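By November I was teaching the arm at Kavada to pick up snacks, 37 grabs before lunch if my wrist held out. I moved my hand, the arm moved its hand, and the model upstairs (we called it Kvaran) was supposed to learn from us both.

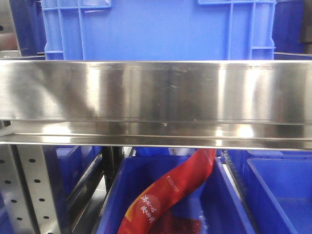
The red one, my old enemy.

Anything twisted was trouble. I'd come in sideways, miss, say a bad word, and save the miss too – they wanted the misses. The target was 400 good ones, and I was stuck on 300 and feeling pretty sorry for myself.

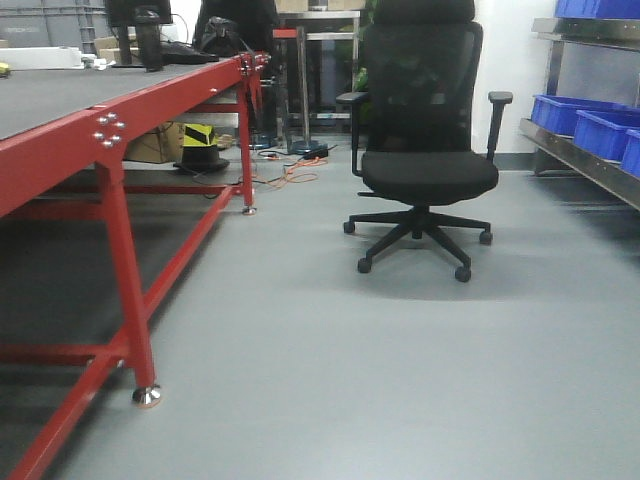

My chair, my kingdom.

Around four in the afternoon I'd roll over to the keyboard and label everything. Grab, slip, grab, grab. I started doing it at home with my fork!

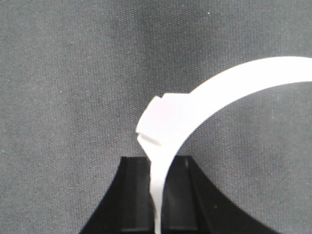

My mother used to say I had no patience, and I wish she'd seen me that winter. I spent a whole evening on one white plastic part, all curve and no sense, until I quit chasing the big arc and pinched the skinny stem under the block. Then I let the arm try it alone. It waited, just like I do, and went for the stem.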